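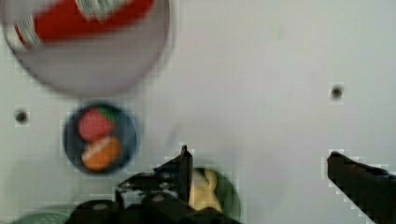

About Us

Hi, and thanks for stopping by! We're Savska, a small robotics research outfit with one long table, a lot of plastic food and a stubborn interest in one question: how do you teach an arm to do a chore when the kitchen never looks the same way twice?

I run the place and I write this page, which is why it rambles. We started out of a shared workshop on Villanueva, with two arms and a coffee machine (the coffee machine was more reliable). Back then we did what most small shops did. We scripted every move, we measured every bowl, and it all went beautifully until somebody bumped the table. Then we'd spend the afternoon measuring the bowls again.

So we quit scripting. These days we teach by showing. A person steers the arm through a task, say, picking up a piece of fruit and putting it in a bowl, and we record what the cameras see together with how the arm moves. Do that enough times and you can train a model that looks at the table and picks the next little motion by itself. Plenty of labs work this way now and we're happy to be in the crowd. Our own corner of it is a method we call Pramier, and it's the thing I'd most like you to know about us.

What Pramier does

Pramier is really a rule for what to record next. The usual habit is to gather a giant pile of demonstrations, train on everything, and hope. We gather a small batch, train a rough model, and let that model tell us which table layouts it's least sure about. Then we set up those layouts and record there. Move the bowl, swap the plate, put the strawberry someplace annoying, record again. It's slower per demonstration, I'll admit, and resetting a table all day is about as glamorous as it sounds. But the demonstrations we end up with are ones the model needed!
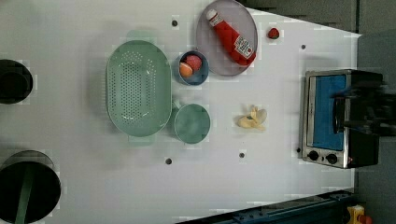

Why do you work with toy food and ordinary kitchen things?

They're cheap, they hold their shape, and they're different enough from each other to make grasping hard in useful ways. A round fruit rolls off, a curved one has to be grabbed from the proper side, and a ketchup bottle on a plate wants a different approach altogether. Real strawberries would be mush by lunch.

The result we're proudest of

Last year we ran the comparison we'd been putting off. One model was trained on 4000 demonstrations gathered the old way, with layouts picked at random. The other got 500, all chosen by Pramier. Same arm, same tasks, same table, and a test set of layouts that neither model had been trained on. The small one matched the big one on putting food into bowls, and it did better when we crowded the bowls together.

I should give you the other half too. On anything with a door or a knob, the big model still won, and it wasn't very close. We think our way of scoring "least sure" pays too much attention to where things are and too little to how they move once you touch them. A hinge looks perfectly simple right up until you pull on it. That's what we're working on now, and it's a lot of fun, in the way that being stuck on something for months can be fun.

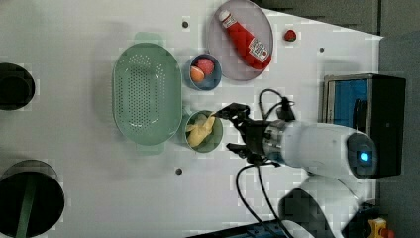 Our partners at Stivberg read the write-up before we put it out, and they told us the comparison was fair but the table was too easy on us, and that we ought to repeat the whole thing on a surface we hadn't built ourselves. Fair point. We've boxed up the test layouts and sent them over so they can run the trials on their end, with their arm, and we've promised to post whatever comes back, good or bad.

How we work

We write things down. Each session gets a log, failed grasps included, and the failures stay in the archive right next to the clean runs (some of our best ideas came from watching the same miss over and over). Whoever steers the arm in the morning doesn't grade the tests in the afternoon. And we keep the setup simple enough that a student lab could copy it without begging for a grant.

Come by

We open the doors to visitors now and then, and you're welcome to try steering the arm yourself. The next open day is Saturday, June 17, 2023. Kids are fine, questions are great, and if you've got a kitchen task you think would trip up our model, please bring it along. We'll clear off some table.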